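Keeping the simulated kitchen in good order

I had planned to write about bread this month, but the kitchen ate my February. I mean the other kitchen, the one that lives on the computer under my desk and has never produced a meal. If you've been reading for a while you know I look after the simulated robot cell for our little project at Nordin, and if you're new, hello, pull up a chair. I get asked fairly often what "looking after" a simulated robot can possibly involve, seeing that there's no oil to change and no belt to wear out. Well, plenty!

The project is called Zevitora, and it is a kitchen with an arm in it. People send us a policy (the bit of software that decides how the robot should move), we run it through a set of household chores, and we send back the results. The cell has to behave the same on Tuesday as it did the week before or the results mean nothing. That is really the whole of my job, and it takes up a surprising amount of coffee.

I do the rounds first thing, about as a janitor would. I load the kitchen, let everything drop and settle, and look at it before I let a single policy near it. There are 29 starting layouts at the moment, all with the same bones and with different odds and ends put out on top. You'd think loading them would be enough of a test, and for a long time I thought so too. Then one morning last fall I found a cup that had been sinking slowly into a shelf for weeks. It had started a hair too low, the physics engine was trying to push it out and couldn't, and every run that asked for the cup had failed. So now I look at each of them with my own eyes, and I let the clock run for nine seconds before I decide that a thing is lying still.

The base comes next. An arm in a real shop gets bolted to a plate, and you can go and lean on it. Ours is pinned to a point in the room by a few numbers in a text file, and if someone edits the room and forgets the arm, the arm will happily carry on in the wrong spot. It did that in the fall, when we swapped the floor plan. Everything ran and nothing complained, and the gripper reached for things a hand's width to the left of where they were. I wrote the correct numbers on a sticky note after that, and the sticky note is still on my monitor, curling up at one corner.

Then I send the arm to its home pose and check every joint against the list. I do this five times in a row, which my colleagues find funny. The first time nearly always looks fine. It's on the third or fourth that a joint sometimes starts to drift, if the damping has been set too low, and you'd never catch it on one go.

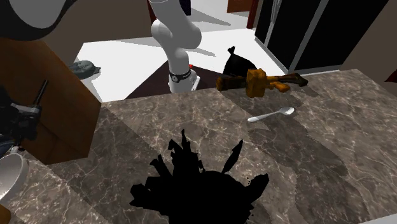
The surfaces are where I've spent most of my time lately. For a good while our renders were very plain, flat colors and even light, and the policies we tested did beautifully on them and then fell apart the minute we gave them anything with a pattern. So the marble went in, with all its veining, and the strong light that throws shadows over the countertop. A pale spoon on stone is easy enough to see for you or me. A shadow band across it can be quite another matter for a policy that has only ever known gray plastic tables, poor thing.

Materials break in their own annoying way too. Each object comes in two halves, a shape and a skin, and they are stored in different places. Lose the skin and the shape still loads, only it comes up flat black with no shading at all, like something cut out of construction paper. The collision shape is a third thing again, and it doesn't care what the object looks like. I've had an object that looked perfect and that the fingers passed through like smoke. I've had the opposite as well, a bowl with an invisible lid on it, because whoever prepared it had wrapped the collision shape straight over the top. We went through all 369 objects in the library after the bowl. That was a long week, and I ate a great many crackers.

My advice, if you are setting up a cell like this of your own, is to make a habit of poking things. I have a little script that drops a small ball onto every object from above and prints out where it came to rest. A ball that lands inside the bowl means a good bowl. A ball hovering over the bowl means I'm going to be late for lunch. It took me an afternoon to write and it has saved me more trouble than all the clever tools put together.

The gripper gets its own check after that. I close it on nothing, open it again, then close it on a block and lift. The thing to watch is the friction. Set it too low and everything slides away like wet soap, set it too high and the robot can pick up a spoon by merely being near it, and you get wonderful scores that you ought to be ashamed of. We copied our values from the real gripper over at the Cesdale workshop, where they were kind enough to drag things across a table for me with a spring scale.

Last of all I save the whole setup under a new number and write down what I changed, even if it was only one lamp. I used to skip this when I was in a hurry. Then the folks at Bidach wrote to ask why their policy had gotten worse overnight, and I spent two days finding out that it hadn't, I had nudged the light over the counter and forgotten all about it. They were very nice about it. I baked them something.

Next on my list is the drawers, which open well enough but won't stay shut if you bump the counter. I suspect the hinge limits, or whatever the proper word is for a thing that slides. If you've dealt with this in your own simulator, do leave a comment, I read them all, usually with my feet up and the cat on the keyboard. And the bread post is coming, I promise. The starter is alive and bubbling on top of the fridge.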